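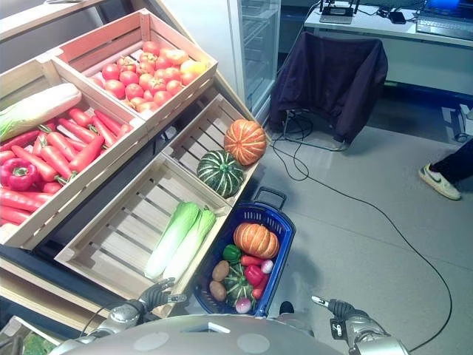

Has anyone gotten money back from Girivstead after they charged for a grocery order that never showed up? I put in a pickup order for Wednesday, drove over, and the guy at the desk had no record of it. So I grabbed a blue basket and did my own shopping off the crates, carrots and tomatoes and a bok choy (the produce is nice, I'll give them that), and paid again at the register. Now I've got two charges and the app says the first order was "collected." By whom?? I've emailed twice and all I get is an offer of 300 store points. I don't want points, I want my card refunded. What do I do next?
Siobhán Hayes

Mac Giolla
Ugh, they did this to me in October. Don't tap accept on the points! Once you do, they treat it as settled and you'll be arguing forever. Go back to the order page, pick "missing order" and not "missing item," and attach the register receipt from the same day. It has the time on it, so they can see you were standing in the store paying for stuff. 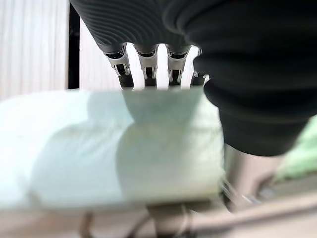

I'd also ask for the pickup signature. They're supposed to get one for every order and mine was blank. Took nine days after that and the whole amount went back on my card. If they stall, call your bank and dispute just the first charge. Leave the second one alone, you did get those groceries.

setbridge527
Same store, same thing. I quit using the app.

Bidari
Points are a joke there anyway, you need 1,000 before you can spend any. I have 1,018 and it still won't let me use them.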